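Placemat
From the Nolholm Household Encyclopedia, the section on tables and what goes on them
Entry by Lena Żak, last touched 3rd August

A placemat (also place mat, table mat, and in my family just "the mat") is a flat piece of material laid on a table in front of one diner, with the plate on top and the silverware on it or beside it. It protects the table, it marks out whose spot is whose, and it makes a Tuesday-type dinner of leftovers look as if somebody meant it. I have written a lot of entries for this encyclopedia and this is the one I kept asking for, so forgive me if I go on a bit!

Name

Placemat, one word, is what I see most often on packaging now. Place mat, two words, is fine too and turns up in older books, and I've stopped correcting either. The "place" is the same one as in place setting, meaning the stretch of table given to one person. Don't mix it up with a charger, a big decorative plate that sits under the dinner plate, or a trivet, which takes a hot pot and usually lives in the middle. A coaster is the little cousin that goes under a glass. Some sets are sold with matching coasters, and in my house the coasters are always gone within the year.

Size and shape

The ordinary rectangular mat is somewhere in the neighborhood of a foot high and a foot and a half wide. Round ones run about fifteen inches across. You'll also find ovals, octagons, and the wedge-shaped kind made for round tables, which I love, because rectangles on a small round table bump corners in the middle and hang over the edge at the same time.

Before buying, measure the table and sit at it. I mean really sit, with elbows. The usual advice is to give each person about two feet of table edge, so a standard mat leaves a bit of bare table on both sides for a glass, a bread plate, or a sleeve. If two neighboring mats overlap you either have too many guests or you want a narrower mat, and narrower mats do exist, they're just harder to find.

Materials

Cotton and linen are the old standbys. They wash, they iron, they soak up a spill (which is good for your lap and bad for the mat), and they get softer every year. Linen wrinkles if you look at it. I iron mine in December and at no other time.

Woven vinyl came into my kitchen with a Homen set I bought on a whim and never regretted. It wipes clean with a damp cloth, dries in no time and doesn't slide. It can take a dent from a heavy dish left on it for days, and very hot pans will mark it or worse, so keep a trivet handy.

Cork is light, quiet, and good with warm plates. It stains, though. Red sauce on plain cork is forever.

Straw, rattan, seagrass and the other grassy ones look wonderful under plain white dishes and they're miserable to clean. Crumbs go in and don't come out. Shake them outdoors, upside down, and use a soft brush along the weave.

Silicone is the parents' choice. It grips the table, goes in the dishwasher in most cases, and rolls up small for a trip to Grandma's.

Hard mats, meaning a printed picture on a stiff board with cork or felt on the back, are the ones my generation grew up with: hunting dogs, harbors, fruit. They take warm plates well and wipe clean, but if water gets into the edge the board swells and the corner starts to lift.

Paper is the throwaway version, familiar from diners and cafeterias. It's also the only kind you can draw on, and that counts for a lot with a five-year-old at the table. A plain sheet of letter paper is too small to do the job, by the way. Go up to ledger size, 11 by 17 inches, and you're close to a real mat.

Laying it

The bottom edge of the mat goes parallel to the edge of the table, an inch or so in. Some people line it up flush, and that's fine too, but a flush mat gets dragged off by belts and sweaters. Plate in the center. Fork on the left, knife on the right with its blade toward the plate, spoon outside the knife. Glass above the knife. The napkin goes left of the fork, or under it, or on the plate.

Whether the silverware belongs on the mat or off it is a matter of room and nothing else, as far as I'm concerned. On a standard rectangle with a regular dinner plate, one fork, one knife and one spoon fit nicely. Add a salad fork and a soup spoon and you'll start spilling over the sides. On a round mat the fork usually ends up half on and half off, and it rocks, and it drives me up the wall, so I set it completely outside.

One thing the etiquette books skip is the tabletop itself. A busy surface changes what mat will work. With a white marble print, the sort with brown and gray veins wandering all over it, the table is already doing plenty and a mat in one solid color gives the eye a place to land. On plain dark wood you can go as wild as you like! The fork will look after itself either way.
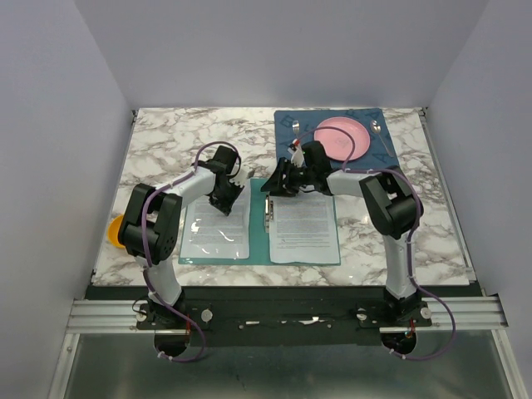

Hyun-seo Cho wrote in to disagree with me about the inch of space at the bottom. Her point is that the inch comes from formal dining, where people sit up straight and don't reach, and that at a family table the mat should be as close to the eater as it can go so the soup lands on it instead of on the table. She has gone flush for years, she says, and when I asked about the sweaters she said she owns cardigans and buttons them. I've left my version in the entry and hers right under it, and you can pick.

Teaching children to set one

My favorite use for a placemat by far. The trick is a mat with the outlines already on it: a circle for the plate, a long narrow shape for the fork, and so on. You can buy these (Marnon makes a wipe-clean one) or trace your own dishes onto paper with a marker. Let the child match the real thing to its outline. Start with the plate and the fork, and add the others when those two come easily. Left and right will be wrong for ages, even with the outlines, if the mat gets flipped, so put a sticker in the bottom corner to show which edge goes near the chair.

Wojciech Wieczorek sent me a variation for older kids, where the outlines are on a sheet of paper next to the mat and the mat itself stays blank. They look over, then set. It's harder than it sounds and he swears it sticks better. Halina Wieczorek, same address, different opinion: she thinks children learn by being handed the forks before dinner and told to get on with it. I print both letters gladly.

Cleaning

Wipe hard, vinyl and silicone mats after every meal, both sides. The underside matters, as anything sticky there gets printed onto the table the next time you press down a plate. Dry them before stacking. Damp vinyl stacked flat gets a smell that takes a day of fresh air to shift.

Cotton goes in the wash with the towels, unless it's a strong color, and then it goes in by itself the first couple of times. Pull it into shape while damp and you can often skip the iron. For embroidered ones, iron face down on a towel so the stitching doesn't get squashed. Cork wants a barely damp cloth and no soaking, ever.

For grease on woven vinyl I use dish soap and an old toothbrush, working along the weave and then across it, and rinse under the faucet. For tomato I use the same and lower my expectations.

Storage

Flat is best. A shallow drawer under the silverware is ideal and hardly anybody has one. I keep mine in a magazine file on its side, which holds a household's worth of rectangles and slides out in one go. Cloth mats can be rolled around a cardboard tube if you hate the fold line. Don't fold vinyl. It remembers.

Round mats are the awkward ones. Sosina Demissie hangs hers on a skirt hanger on the back of the pantry door, clipped at the top, and I copied the idea the same week. Put a scrap of felt in the clips or they'll leave two little bite marks.

Buying and collecting

Placemats are sold mostly in fours and sixes. If you have a table for 6, buy 8 if the budget allows, since one will get scorched and one will go missing at a potluck, and patterns get dropped without any warning. Paper ones come by the hundred and keep for years if they stay dry.

There are collectors, naturally. Diner paper is the popular corner, with maps, puzzles and local ads printed around the border. The biggest private hoard I know of is the Malinowski collection, which listed 3,939 mats in its last printed catalog, 943 of them paper. I've leafed through that catalog more often than I'd like to admit (the fruit section alone took me an evening). Condition is everything with paper, and most of them have a gravy ring, though a few collectors I've written to prefer the ring and will pay extra for it.

Old hard-board sets in their box turn up at yard sales for very little. Check the corners for swelling and the backs for missing felt. If the felt is gone but the picture is good, self-adhesive felt from a craft store cuts easily with scissors and gives you years more.

See also

Charger
Coaster
Napkin folding
Runner
Silverware drawer
Tablecloth (I wrote that one too, and it's longer)
Trivet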